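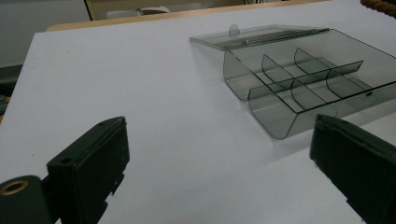 Home Notebook Fuels Rigs Contact
Search this notebook... Go
2 min read

Jan 16, 2021

Straw pellets, second grind. Carried on with the Skurel batch, the one that kept choking the die last time. Went down to the finer screen and let the feed sit overnight with the lid on. Runs better. Still squeals at the start but the amps settle.

Moisture on the feed came out higher than I wanted so held back the water spray completely. Pellets shiny on one side, dull on the other, bit of cracking at the ends. Tumbled 200 g, fines at 5%. Would like less but fine for straw.

Ash is the real headache. Burned a tray in the small Endance stove, 51 minutes before the grate needed raking. Clinker like toffee, stuck to the back left corner agian. Wood never does this. Dremska say add lime, Le Roux say kaolin, neither gives a dose. Going to try kaolin first as we have half a sack under the bench.

To do
- mix kaolin into a dry lot, same screen, no spray
- repeat burn with air turned down, then as today
- clean flue thermocouple, reading looks lazy
- ask Le Roux what grade they meant!!
- redo moisture, 8 hours in the oven this time, I took todays out early

Whoever used the furnace last left it on hold. Please write it on the sheet.

Chlorine samples from the unwashed straw not sent yet. Lab wants them ground and dried, so they can go with the March lot. Washed straw is still spread out on the mesh in the shed, smells a bit sour, turn it Monday.

Die left full of oily bran, don't run it cold.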